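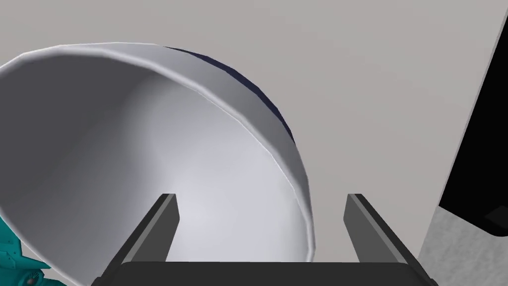 Mathis Marty wrote in to say that Skurnari caught the Groltden Dispatch trimming a quote last May, and that I should stop sneering at news-rating apps until I'd paid for one. Fine, Mathis. I paid for one.

Skurnari is a browser add-on that grades news stories for slant. You open an article, a colored tab slides out, and you get a score from left to right plus a list of "loaded phrases." The yearly plan cost me $39. The sales page promises to "take the bias out of your morning," and I went in doubting that anything with a monthly newsletter and a merch store could do that.

I ran it on 123 stories from papers and cable sites I already read. On straight crime and weather reports it was harmless. On politics it got strange. A plain write-up of the Berkidstead school bond vote was marked "leans left" over the word "families." An opinion column calling the same bond a shakedown came back "center." I read both twice, and I'd love to meet the person who can explain that.

The loaded-phrase list is the better half. It did flag a headline that said a councilman "lashed out" when the story under it had him declining to comment. That's a real catch, and the sort of thing editors get away with daily. But it also flagged "admitted" in a court report where the man had pleaded guilty. What else would you call it?

Then there's the question of who grades the grader. The About page says scores come from a panel of 464 readers "across the spectrum." It doesn't say how they were picked or what they were asked. I emailed and got a reply from Notburga Nägeli in support, polite enough, telling me the method was "under review for publication." I asked when. No answer so far.

Corrections are handled badly too. When a paper fixes a story, the old score stays up – I checked one nine days later and it hadn't moved. For a product that lectures newsrooms about owning their mistakes, that's pretty rich.

I've turned off auto-renew. If you want the phrase list, the free version shows the first few for each story, and I'd stick with that.

1,176 shares | 39 comments

Home | Media | Reviews | Archive | Subscribe

Contact us | © Guérin Media Review | Back to top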